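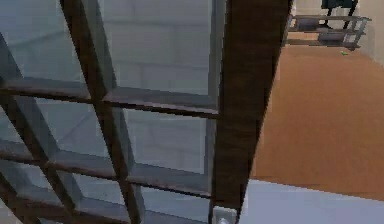

Running the simulator at an open day is a different job from running it at your desk, and I've now done it enough times at the Garness workshop to have opinions, so this section is my attempt to write them all down in one go. I'm assuming you have Stekar installed and that you've worked through the earlier sections on maps and joints. The demo I give is the door one: visitors pick a start point, the simulated robot drives up to a glass-paned door, and we see whether it can get through to the room with the orange floor. People love a door! They understand it straight away, and the dark wooden bars across the glass show up nicely even from the back of a crowd.

Before visitors arrive

1. Start the computer with the projector already plugged in. If you plug it in afterwards, Stekar keeps the old window size and the buttons end up somewhere off the side.

2. Open the Demo menu and choose Cárdenas. This is the house map with the glazed door in it. There's a second map called Fuster which is all corridors, and I keep it back for people who ask for something harder.

3. Set the step limit to 900. The default is 125, fine for testing, but at an open day the robot will run out of steps halfway across a room while somebody's gran is watching.

4. Turn on Robot View and drag it to the big screen. Leave the control panel on your own screen.

5. Do one full run by yourself, start to finish, then press Reset All.

Note: Reset All also clears the saved start points. Save them first under File, Keep Starts. I forget this every single time and I wrote the section.

Giving the demo

6. Press Load Start and pick one of your saved points. I keep three: one near the door, one across the room and one that's awkward on purpose.

7. Let a visitor press Go. The big green button on the panel does the same as the space bar, and small children much prefer the space bar.

8. While the robot is driving, talk about what it has to work out. I usually ask people where they think the door ends and the gap begins. Glass is a good thing to chat about, because you can see a pale wall through it and still not be able to drive there (and somebody always has a story about walking into a patio door).

9. If the robot stops close to the door, wait. It may be planning again. The word THINKING shows in the corner of the control panel for as long as that lasts.

10. If it still hasn't moved when THINKING goes away, press Nudge once. It backs up a little way and tries from a fresh angle.

Caution: don't hold Nudge down. Each press is stored up, and you'll get a robot shuffling backwards across the house with no way to stop it except Reset All. See the note above about Reset All.

11. When the run ends, the score box pops up. Click it away before loading the next start or the two will overlap.

Letting visitors drive

This is the bit I enjoy most, and the queue usually agrees with me.

12. Switch the panel from Auto to Hand. The speed slider drops to its lowest setting, so push it up to 80 for adults and leave it low for little ones.

13. Show them the arrow keys and let go of the keyboard. Really let go. I hover, and it makes people nervous.

14. A bump against the door or its frame is counted but doesn't end the run. Tell them so at the start, otherwise they creep along and the queue goes out into the car park.

15. Switch back to Auto before the next proper demo. Hand mode stays on after a reset.

Caution: the Camera Tilt keys sit right next to the arrows. If the view suddenly leans over and the door bars all run slantwise, somebody has probably caught one. Press T to level it.

Packing up

16. Save the log from File, Export Log, and put it on the stick before you close Stekar. Closing first loses the Hand mode runs.

17. Put the step limit back to 125, please, for whoever is testing next.

Guides > Stekar > Showing it to people > The door demo

Comments (3)

mossbank
Does Keep Starts work on the Fuster map as well? Mine greys out as soon as I switch over.

ploverfield
Same as mossbank. If you open Fuster first and then save, it stays lit. Changing maps halfway is what does it, at least on my machine.

tin_kettle
Used this for our club evening in December and the T key tip saved me. Could you add something about sound? The bump noise is very loud through a hall speaker.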